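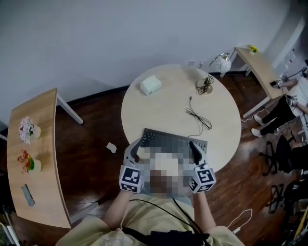 Wustach replied to our last report that the recording counts were fine, but what they needed to know was whether an ordinary operator could put the Durkevar kit on and work a full shift in it. Most of this report deals with that. The counts are further down.

Durkevar kit evaluation
Progress report to Wustach, period 2

Where we are

The evaluation of the Firnumex Durkevar kit is on schedule. The kit is a pair of hand-held grippers for recording manipulation tasks without a robot arm. Each gripper has a marker cube so that its position can be tracked, and the cables run back to the operator's body. During this period we moved from single objects on a bare surface to desk and table tasks: keyboards, chargers, tissue boxes, flower pots, paper. Two operators can now record in the same room at separate tables.

Recordings

We made 1370 recordings in the period. Of these, 1239 passed review and have been added to the delivery set. The rest were rejected, mostly for lost tracking. Tracking drops when one cube hides the other or when the operator turns a wrist so that the printed faces point away from the camera. Both faults show up in the log and can be found without watching every clip.

A smaller number were rejected for handling errors, such as an object dropped at the start or a task ended too early. New operators account for nearly all of these.

Comfort and wear

The strap is acceptable. Operators adjust it once at the start and mostly leave it alone. The first complaint is always the cables. They are long enough for table work but pull at the elbow when the arms are stretched out, and two operators have asked for a clip on the upper arm. We passed this to Firnumex and they have agreed to send samples.

We tried longer sessions in October and went back to 20 minutes at a time followed by a break. Past that point the grip gets slow and the reject rate goes up. With breaks, a full shift is possible. We would not plan one without them.

Handling of objects

The curved fingers do well on boxes and pots. They are poor on thin items. Picking up a flat phone from a desk takes several tries unless it is first slid to the edge. Loose cables are the hardest task we have. A charging cable can be gripped and moved, but getting the plug to point the right way takes practice, and we recommend scoring cable tasks separately.

Keyboard work is limited to pushing, lifting and turning the whole keyboard. Pressing single keys is outside what the kit was sold for and we have stopped testing it.

Support from Firnumex

Replies have been prompt. One gripper came back from repair with its cube mounted at a slight angle, and we had to calibrate it again before use. We now check every returned unit before it goes to an operator. The printed manual still describes the earlier strap. Firnumex knows about this and has given no date for a new one.

Spending

Spending is within budget. No new equipment was bought. The arm clips, if we keep them, will come out of the consumables line.

Next period

- Test the arm clips with all operators
- Repeat the cable tasks with a second camera height
- Start two-person tasks at one table
- Send Wustach the list of rejected recordings with the reason for each

We need one decision from Wustach. The loan on the current kit ends with the next period, and Firnumex wants to know whether it will be extended or the kit purchased. Our preference is to extend and decide on purchase after the clips have been tested.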